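Build Notes for Young Makers: Two Grippers and a Towel
Shared Workshop Series, January 2023

A gripper is a hand for a robot. Most have two fingers that open and close. The ones in this build are held by a person, and each has a camera on it. The camera records what the fingers do. Later, a computer studies the recordings so that a robot arm can try the same job.

The project is called Birano. It was put together in the Solheim shared workshop, at the long white table by the shelves. The first job chosen for it was folding a towel.

What the fingers need

A finger has to be stiff in one direction and soft in another. If it bends too much, it cannot hold anything. If it does not bend at all, it slides off thin things like cloth. The fingers have a dark pad along the inside and a yellow tip. The tip does the fine work. It gets under an edge, and then the pad presses on it.

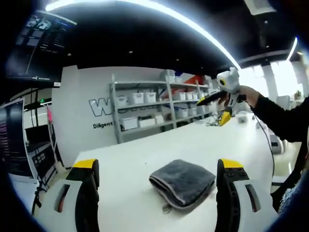
Cloth is a hard material for a machine. A block has the same shape every time it is picked up. A towel does not. It can lie flat, bunch up, or fold over on itself, and each shape needs a different grip. The computer has to find the edge first. A stitched edge in a lighter color is easier to find than a plain one, so a towel with a border is a good choice for early tests.

Why there are two

One gripper can pick up a towel. It cannot easily fold one, in the same way that you would have trouble folding a bath towel with one hand behind your back. One gripper holds the cloth still while the other moves a corner. The two jobs have names in the Birano notes: anchor and mover. They can trade places partway through a fold.

The order of a basic fold is:

1. Lay the towel on the table with one edge facing you.

2. Close the anchor on the cloth. Squeeze gently — a hard squeeze makes wrinkles.

3. Pinch a corner with the mover and lift it. The cloth between the two grippers should rise into a ridge. 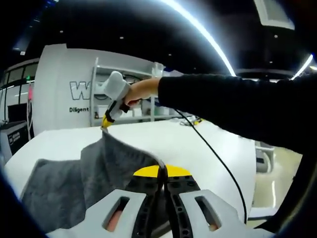
4. Carry the corner across and set it down on the far corner.

5. Open the mover first, then the anchor.

How many tries it takes

A person learns to fold a towel in a few tries. A computer needs many more. The plan for Birano called for 2,000 folds, saved in sets of 48. Each fold is one recording. The program that sorts them is called Cisora. It throws out any recording in which the camera could not see the fingers. In the first week it threw out 129.

Words to know

Gripper: the part of a robot that holds things.
Anchor: the gripper that keeps the cloth in place.
Mover: the gripper that carries a corner.
Recording: the saved video and finger positions from one fold.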